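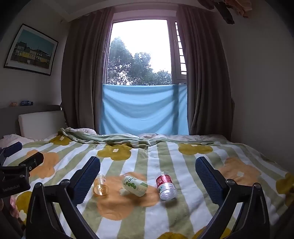
Search Skimgate Home Help Search this site Go

Small empties breeding in the bedroom -- where do they all go?

Lieselotte Harms
I have been clearing out my bedroom since April and the big things are done. What beats me is small plastic bottles. Every drawer gives up another, I throw them on the bed to sort them, and at bedtime they get swept off the bed and back into a drawer. Some have labels, some have caps, some have neither. Do the labels need to come off? Do the caps go in with them? And is there a cleverer place to sort than on top of a fluffy blanket?

Primo Negri
Just bin them. Life is short.

Italo Lo Presti
Please don't just bin them, Primo. I did 19 years of this in a flat in Messina with one cupboard, so I have views.

The bed is fine for sorting. It's the biggest flat surface most of us own, and you can't go to sleep until you've finished, or that's the theory. Put an old towel down first if anything might still have a dribble in it. Plush is a swine to get sticky stuff out of.

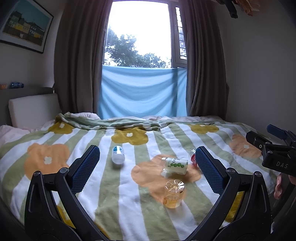

Then make two heaps, empty and not empty, and resist a third heap called "might be handy". I once kept 8 of those for travelling. I travelled to Farnatport, once, and forgot them.

Labels can usually stay on. Caps depend on your council, so look at their page. Ours wants them screwed back on, and the ones with no cap go in as they are. Give everything a quick rinse. Anything that held medicine I'd ask the chemist about -- the kitchen sink is not the place for it.

And take the bag out to the bin that same evening. A bag left by the bedroom door becomes furniture.

Sandro Testa
Agree with Italo except for the towel, which is one more thing to wash. I use a tray. Bottles roll about on a soft bed and end up down the back by the wall, where I found one last year along with 121 hair grips and a sock I had already mourned.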